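Calvo Height-Adjustable Table Frame

The Calvo is a four-legged steel frame supplied by Pondeso for use in schools, libraries and training rooms. It is sold without a top, so that purchasers may fit a new surface or keep one already in service. The frame is finished in powder coating and is offered in slate, white or dark green.

Height is set by hand with a locking pin in each leg. There are seven positions, and the pins are held on short chains to prevent loss. Adjustment should be carried out by two people, with the table cleared beforehand.

Tops

Customers may order a matching top from the Belon range or supply their own. Timber tops should be fully seasoned and sealed on both faces before fitting. A top with a pale surface will show ink and marker stains more readily than a dark one — a washable mat is advised for art and craft use.

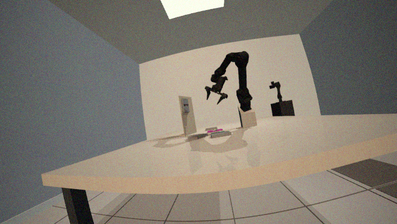
Delivery and assembly

Frames are sent flat-packed from the Kaltcombe depot. Each carton contains the legs, rails, fixings and a hex key. A cordless driver may be used for the rail bolts on its lowest setting, but the final turn should be made by hand. Orders for upper floors must be notified in advance.

Care

Wipe with a damp cloth and mild soap. Solvent cleaners will dull the coating and should be avoided. Check the bolts at the start of each term.

Guarantee

The frame is guaranteed for two years from delivery. Spare pins, feet and end caps may be ordered separately, quoting the reference on the underside of the long rail.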